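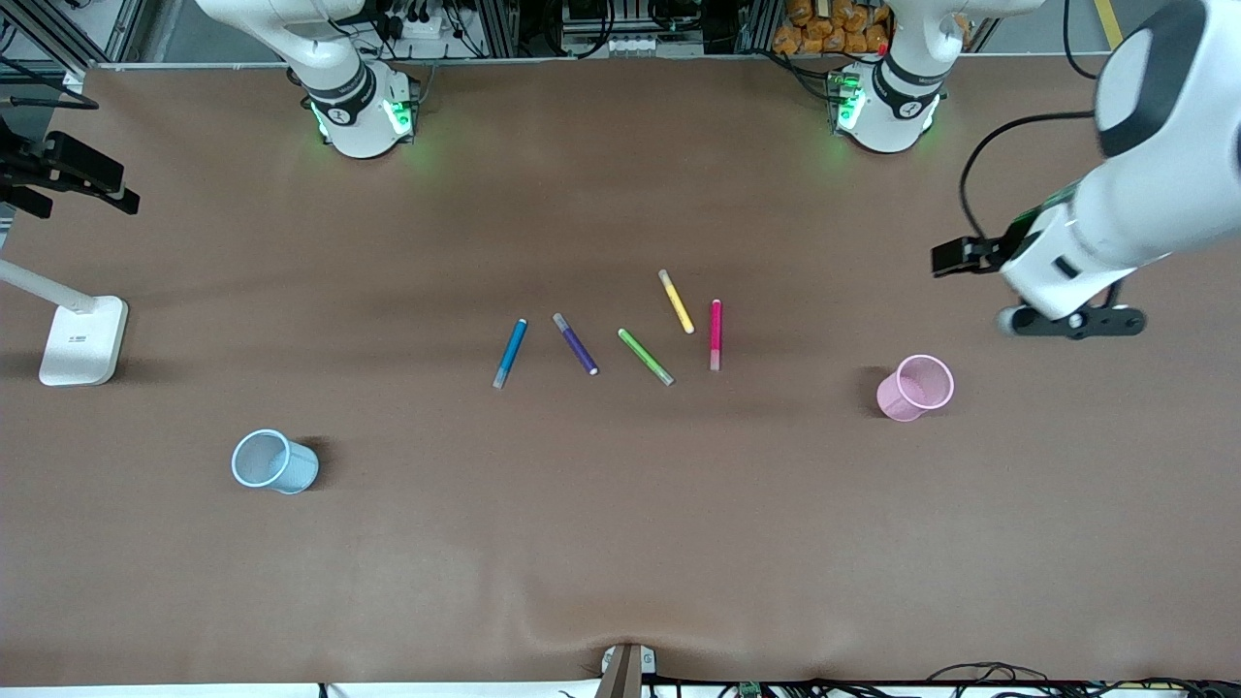 Marker sorting task: start conditions and reset rules for the March collection

Oltbridge Forum > Two-Arm Collection > Task Protocols
11 replies

station_lead_3
Site coordinator

Members are asked to review the proposed start conditions for the marker task before recording resumes. The current set holds 1,605 accepted episodes. The review panel at Rekberg has returned 310 further episodes, most of them with remarks on how the table was laid out before the first motion.

The proposed conditions are as follows.

1. Five markers, one each in blue, purple, green, yellow and pink, placed near the middle of the table. No two may touch.
2. Two mesh cups, one on either side of the markers. At least one cup stands upright.
3. The second cup may stand or lie on its side, at the operator's choice.
4. Both arms clear of the markers and cups at the start.

The layout at the top of this thread, with the blue cup on its side and the pink cup upright, would be accepted under all four items. Comments are requested by the end of the month.

wetside_ops

The Wetside group supports items 1, 2 and 4. We object to item 3. A cup lying on its side adds a second task, namely setting the cup upright, and the instruction text attached to these episodes reads only "place the markers in the cup." An operator may right the cup first, use the other cup and ignore it, or slide a marker into it where it lies. Our operators have done all of these. The resulting episodes carry the same instruction and show different behavior.

rennie_annotation
Labeling

Labeling shares part of this concern. We do not ask that fallen cups be removed. We ask that the instruction name the cup. "Place the markers in the pink cup" leaves no question in a layout such as the one posted. If the blue cup is to be used, the text should state that it is to be set upright first.

station_lead_3
Site coordinator

Naming the cup is acceptable to this site. The tablet form has a free text field, and no change to the software is required.

wetside_ops

Free text has caused difficulty before. In the last round one operator wrote "holder," another wrote "basket," and a third left the field blank. We request a fixed list.

rennie_annotation
Labeling

Agreed. A list of 4 instructions can be supplied: blue cup only, pink cup only, blue cup after setting it upright, pink cup after setting it upright.

gripper_side_b
Operator

I wish to raise the matter of marker direction, which the proposal does not address. In the posted layout the blue marker has its darker cap end at the top, while the green one has its gray cap at the lower end. If markers are to go into the cup with the cap up, the arm must turn some of them over and not others. The current text is silent on this, and I have been releasing them in whatever direction I picked them up.

wetside_ops

Our practice has been cap up in every case. It takes longer.

station_lead_3
Site coordinator

The two sites have therefore been recording to different standards. Labeling is asked to advise whether the accepted episodes can be separated.

rennie_annotation
Labeling

They can be separated by station number. I would prefer to keep both groups and add a field for cap direction. Discarding the episodes in which caps point either way would remove a large part of the set, and a good share of those are clean grasps.

wetside_ops

We do not agree that they should be kept under the same task name. A system trained on both will have no basis for choosing. If they are kept, they should be listed as a separate task.

gripper_side_b
Operator

One further item. The cover has a soft crease near the front edge, at the middle. May it remain, or is the cover to be smoothed before each episode? The panel has returned episodes from my station for "surface not flat" where the fold was well away from the markers.

station_lead_3
Site coordinator

A fold at the front edge may remain. A fold beneath a marker or a cup must be smoothed before recording begins. I will ask Rekberg to look again at the episodes returned on that ground.

Items 1, 2 and 4 are adopted. Item 3 is adopted with the fixed list from Labeling. Cap direction stays open, and until it is settled each station is to continue its present practice and enter it in the notes field.

wetside_ops

Noted. Our objection on the shared task name stands, and we ask that it be recorded with the decision.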